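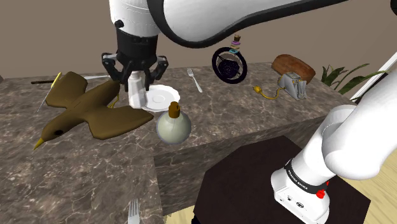 Entorno de cocina en simulación: el brazo Franka Emika sujeta un objeto blanco sobre la encimera.

Buscamos participantes para teleoperar un brazo robótico simulado

El grupo de aprendizaje por demostración de Arelon abre una convocatoria para el proyecto Tullell. Necesitamos 70 personas que manejen a distancia un brazo robótico en una cocina virtual y le muestren cómo coger, mover y dejar objetos de uso corriente. Las demostraciones se usarán para entrenar y comparar políticas de control.

Qué hará cada participante

Manejará el brazo con un mando de seis ejes y un pedal que abre y cierra la pinza. Cada tarea se presenta por escrito en la pantalla, por ejemplo «coloca la botella sobre el platillo» o «acerca el tenedor al borde de la encimera». La posición de los objetos cambia de un intento a otro. Si un intento sale mal, se marca como fallido y se pasa al siguiente. Los intentos fallidos también se guardan y no afectan al pago.

Antes de la primera sesión hay una práctica guiada con el mando. También se pide a una parte del grupo que guíe con la mano un brazo real en el laboratorio, con un técnico presente. Esta parte es voluntaria y se indica en el formulario.

Duración y lugar

Cada persona hará 2 sesiones de hora y media, con descansos, en la sede de Arelon, edificio Drillard, planta 5. Las sesiones se reparten en turnos de mañana y de tarde hasta finales de diciembre. No es posible participar desde casa.

Requisitos

Ser mayor de edad.
Leer español con soltura.
Ver bien la pantalla, con gafas o lentillas si hacen falta.
Poder usar una mano para el mando y un pie para el pedal. Si necesita otra disposición, díganoslo y prepararemos el puesto.

No se pide experiencia en robótica ni en videojuegos. Quien haya participado en la recogida anterior, Wanigasekara, no puede inscribirse en esta.

Compensación y datos

Se abonan 18 euros por hora, por transferencia, al terminar la última sesión. La práctica inicial también se paga. Se registran los movimientos del mando, el estado del brazo y las imágenes del simulador. No se graba la cara ni la voz. Los registros se guardan con un código y puede pedirse su retirada por escrito.

Inscripción

Plazo abierto hasta el 11 de octubre. El formulario está en la recepción del edificio Drillard y en la página del proyecto. Indique sus turnos preferidos y un teléfono de contacto.

Coordinación de sesiones: Fidelina Mamani
Consultas técnicas: Jolán Lakatos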